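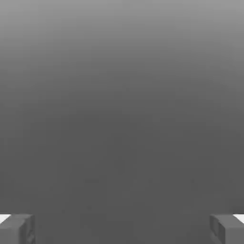

4.3 What the simulated wrist view contributes

Figure 4. Simulated wrist view, gripper open and nothing between the fingers. The surface is untextured grey, lighter towards the top.

The case for building a simulator before building an arm is usually made on cost. A shared workshop has one bench, one set of motors and a long list of members who would like to use both, so it seems sensible to do the learning on a computer and keep the hardware for the end. We began the Casulus build with that argument in mind and we are less convinced of it now. This section sets out why, using the wrist view as the main case.

Figure 4 shows the trouble plainly enough. Apart from the two fingertips in the lower corners, the view holds almost no information. There is a change in tone from pale grey at the top to charcoal lower down, some faint mottling, and a small white wedge at the outer top corner of each finger. A policy given this view has no edge to line up with and nothing to measure distance against. It could be near the surface or well back from it and we doubt that anyone, human or network, could say which from the pixels alone.

We raise this because views of this sort were not rare in our training set. The Timanberg workshop generated 700 simulated episodes over the winter, and in 300 of them the wrist view contained no object at any point during the approach. The overhead view was still available in those episodes, and the usual reply is that the policy will learn to lean on whichever view is useful. Perhaps it will. What we found when we blanked the wrist input entirely was that simulated success on the block task stayed at 70 per cent, the same as with it. We had been paying for a second rendered view on a borrowed desktop for most of a season and the policy had, as far as we can tell, learned to ignore it.

A more generous reading is possible. The block task is easy, the overhead view is good, and a harder task might have forced the policy to use the wrist. We accept that. We would only point out that the same remark can be made about nearly every negative result in this area, and that the people making it seldom run the harder task.

4.3.1 Shading as a false cue

A second concern is what the policy learns when it does attend to the wrist view. The brightening in the upper part of Figure 4 depends on how our renderer lights a plain surface. Nothing on the real bench behaves that way. The bench at Timanberg is an old door on trestles, with glue rings, pencil marks and a strip of masking tape that marks the limit of reach, and it sits under fluorescent tubes beside a window facing west. At four in the afternoon in July the light comes in low and flat across it. At nine at night it is lit from overhead only. Neither condition gives a smooth fade from dark to pale.

We tested this in a small way. With the simulated light moved to the opposite side and nothing else altered, the arm in simulation began to descend early on some trials and pressed its fingers into the surface. Moving the light back cured it. The obvious explanation is that the policy was reading height from brightness, though we did not do the work needed to rule out others, and the reader should treat this as a suspicion with some evidence behind it.

Randomizing the lighting is the standard remedy and we did try it, using the settings that ship with the Presberg toolkit. The early descents went away. So did a good part of the speed, and the arm took to hovering over the surface before it committed to anything. Whether that counts as an improvement depends on how much you mind waiting.

4.3.2 The fingers as modelled

The simulated fingers are boxy, matte grey and level with one another. Ours on the real arm are none of these things. They were printed on the workshop's Tilahun machine from the ends of several spools, sanded by hand, and padded with bicycle inner tube held on with contact cement. The left one sits slightly low when the gripper is fully open and has done so through two rebuilds of the linkage. We put off correcting the model to match, on the grounds that the difference was small, and it probably is small beside everything else described here.

On hardware we ran only five trials of the transferred policy before the shoulder servo stripped its gear, and we make no claim from so few. Two ended with the block in the tray. On the other three the arm stopped short of the block and closed on air, a failure we never once saw in simulation - at least not with the lighting left alone.

4.3.3 Practical consequences for a small workshop

We have not given up on the simulator. It caught a wiring order mistake in the joint map that would have driven the elbow into the trestle, and it lets newer members practise the control software at home. Those are worthwhile uses and neither needs a rendered camera.

For the next stage of the build we have switched off the simulated wrist view and will record the real one by hand, with the arm guided through each grasp. It is slow work and hard on the forearms. We would advise other groups to blank each of their inputs in turn before spending money on a faster graphics card, and to report the figure they get even when it is embarrassing.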